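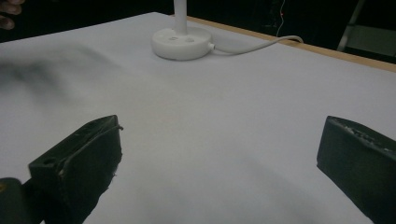 One comment on the last release was that a white stand on a white table is a poor choice, and that anyone labeling the edge of the base ends up guessing. The comment asked for a dark cloth under everything, or at least a darker stand.

We kept the white table. The places this set is meant for have white desks and white counters with white plastic things on them, and a dark cloth would take that problem out of the data. What did change is the labeling rule for pale objects, given under Labels.

Search this repository
Search Clear Advanced

Skoltside Desk Items

README, second release

What is in it

Notes and labels for small things that stand on a desk or counter: stands, bases, trays, cups, lids and holders. There are 62 items in the list, sorted into eight groups. Each item has a short name, a group, a main color and a surface finish. Pale items make up almost half of the list.

The set covers objects at rest on a flat surface. Shelves, drawers and floors are left for a later release.

Files

items.csv: one row per item
groups.csv: names of the groups, with a line of explanation each
surfaces.csv: table and counter tops, with color and finish
labels/: outlines, one file per view
CHANGES.txt: differences from the first release

Colors are written in plain words. The first release used paint codes taken from the Ekik chart, and most people who opened the file did not have the chart. The old codes are still in the last column of items.csv for anyone who used them.

Labels

An outline follows the outer edge of the object where it meets the background. For pale objects on a pale surface:

- Start with the top face, then work down to where the base meets the table.
- Leave the shadow out of the outline, even when it is darker than the object.
- If the edge can't be placed within 6 pixels, mark that stretch "unsure" and move on.
- Dents, slots and holes in a base belong to the base. Do not cut them out.

Soft dark streaks on a table top get the tag "smudge". The tag does not say whether the streak is a shadow or something moving past. Labelers could not agree on these in the first release, and the two old tags have been merged.

White tops seen in dim light can look gray or slightly blue. The color in surfaces.csv is the color of the top in daylight, so please don't correct it from the pictures.

Stands and bases

A round base is listed as "base, round" whether or not anything is attached to it. If a cup or holder belongs to it, the two are separate rows with the same number in the pair column. Height is given to the top of the base alone. Finish is one of matte, satin or glossy, and "slightly glossy" plastic goes under satin.

Known problems

Glass items are thin on the ground. The Usmani trays appear twice in items.csv under different short names; use the second row. Labels for lids were redone in October and a few of the older outlines may still be mixed in.

Last edited Sun 5 August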